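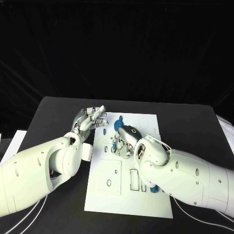
Subbarao Arumugam holds that the arms are the easy part of the sum, and that most first budgets come undone over everything else. His view is often repeated in articles on equipment planning for two-armed assembly benches, the practice of working out what such a bench will cost before anybody signs for it.

Print this page | E-mail this article
Search this site Go

Planning usually begins with the parts to be handled, and a patient buyer will spend a good long while there. The Drarkesholm workshop, a much-loved case among planners, spread its purchase over 5 years and set aside 22 per cent for spare fingers, cables and training (a generous share, and one it was glad of). Fitting boards came from Cavitz at 712 euros apiece, while Amaral quoted 890 for the same pattern with delivery included.

Hands wear sooner than arms and are normally budgeted on a separate line. Puvley, which leases as well as sells, asks for orders by October so that they fall within the coming year's accounts.

Last updated: August 2022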